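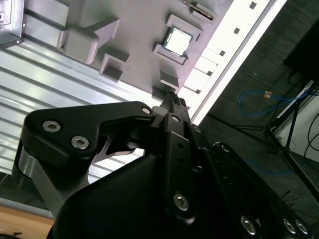
Page last changed: April, by the Indmont course office

Secondhand Computers in Small Town Libraries: A Study of Reuse in the Erkosberg District

Student project report, Department of Information and Society, Indmont College

1. Background

Public libraries in rural districts often depend on donated equipment. When a company or a government office replaces its desktop computers, the older machines may be sold, recycled or passed on to other institutions. This report examines the third of these outcomes in the Erkosberg district, where the town library and its branch in Kukine have relied on donated desktops for most of their public computer service.

The project was carried out during the spring term as part of the course on community technology. Its purpose was to learn how long donated computers remain in service, why they are withdrawn, and what the library spends on keeping them in use. The work was limited to desktop computers used by the public. Staff machines, printers and the catalog server were left out.

2. Sources and Method

The main source was the equipment register kept by the town library. The register lists 152 desktop computers received as donations, each with a shelf number, the donor type, the month of arrival and, where it applies, the reason for withdrawal. The Kukine branch kept its records on paper until recently, and these were typed into a spreadsheet before analysis.

Library users were asked to fill out a short questionnaire at the front desk. The questionnaire dealt with the purpose of the visit, the length of the session and any problems with the computer. It was offered in English only, and this is a weakness of the study — a large share of evening visitors at the Kukine branch speak another language at home.

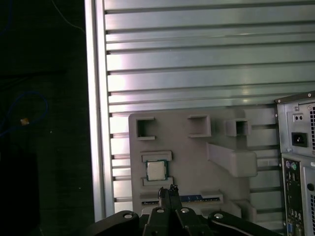
Entries in the register were then sorted by reason for withdrawal. Many entries gave a short note such as "slow" or "will not start," and these had to be read together with the repair slips in order to be placed in a group. Entries with no slip and no note were marked as unknown and were kept in the totals.

3. Findings

3.1 Reasons for withdrawal. The most common reason was software support. A computer that still worked well was taken out of public use when its operating system no longer received security updates. Hardware failure came second, with hard drives and power supplies named most often on the repair slips. Processor failure was rare. Physical damage by users was rarer than the library staff had expected.

3.2 Cost. The library sets aside $2,000 per year for spare parts and cleaning supplies. In the last budget year, $700 of this amount was spent on memory and replacement drives. The rest went to keyboards, mice, cables and a service contract with Tokgöz, a repair shop in Erkosberg that also wipes the drives of donated machines before they are placed in the reading room.

3.3 Use. Job applications and government forms were the purposes named most often at the main library. At the Kukine branch, school assignments came first. Visitors at both sites complained more about session limits than about the computers themselves.

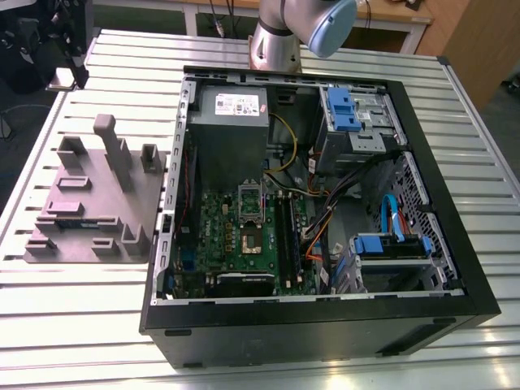 Figure 2. Desktop computer with the side panel removed and the processor socket open.

4. Discussion

The findings suggest that the age of a donated computer is a poor guide to its remaining service life. Machines of the same age differed widely, depending on whether they could run a supported operating system. The library does not ask donors for this information in advance. A short form listing the model, the processor and the amount of memory would allow unsuitable machines to be declined before delivery.

Storage is a second concern. Withdrawn computers are held in the basement of the main library as a source of parts, but the register does not show which parts have already been removed. Staff reported opening several cases before finding a usable memory module.

5. Recommendations

The library should adopt a donor form and publish its minimum requirements. The register should include a field for parts removed. The questionnaire should be repeated in the fall with translated copies available at the Kukine branch.

The spreadsheet and a blank copy of the questionnaire are held by the department and may be requested through the course office.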